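Subject: Re: [mending] Washing wool blankets before storage?

Edin Kolev wrote:
> I've got 4 old wool blankets from my gran's house and want to put
> them away until the cold comes back. Do I wash them first or just
> air them? And is the bath a daft idea?

Hi Edin, hi all,

Wash them, definitely! Moths love a grubby blanket far more than a clean one, and I learnt that with a lovely Mestari throw that came out of the cupboard in August looking like a colander. The bath is fine by me (I've done it for years), but your back may complain – wet wool weighs a ton.

My way of going about it:

1. Shake them outdoors and go over both sides with a soft brush. Pick a breezy day if you can, and do the folds and the bound edges twice.

2. Sort everything into heaps before you run any water. I put anything with colour in it well away from the creams, and the bits that need darning go in a heap of their own. 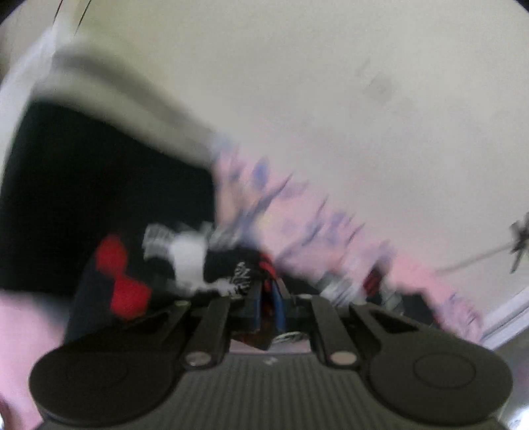

3. Lukewarm water, a small squirt of wool wash, and leave each one for 20 minutes. No rubbing! Press it up and down with your hands and let the water do the work.

4. Roll in towels, then dry flat. I use the old Lorken airer with a sheet over it, and it takes almost two days indoors.

As for bags, I've gone back to plain cotton ones. The plastic sort made mine smell musty, though my sister swears by hers – so do ask around.

Does anyone still have that Stojanović darning leaflet, by the way? Mine's vanished.

Cheers,
Jo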